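Herbridge retires shirt of goalkeeper who rarely needed it

Herbridge Town will retire the number 20 shirt on Saturday in honor of Trudy Wihongi, who spent 11 seasons at the club and most of them on the bench.

Wihongi made 340 appearances in a Herbridge squad and played in a good many fewer. Her finest hour came in the January cup tie at Tullgate, when she came on for an injured Zanele Zwane and saved two penalties, one of them with her face.

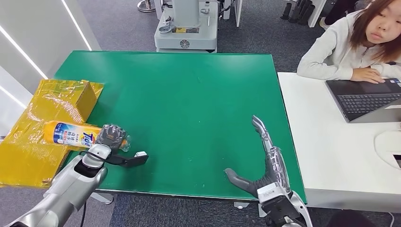
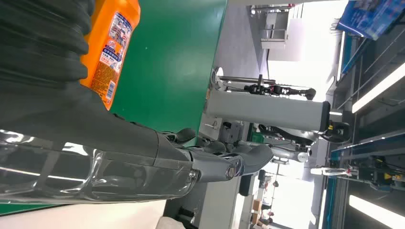 "I'd like to say I read her run-up," Wihongi said of the second save. "I was looking at the wrong player."

A crowd of 1,549 saw that match, and almost 400 of them have since asked the club for a replay of the face save on the big screen. Herbridge doesn't have a big screen.

Zwane, who kept the number one shirt throughout, will make the presentation before kickoff against McKinnon Athletic. Wihongi has been named among the substitutes.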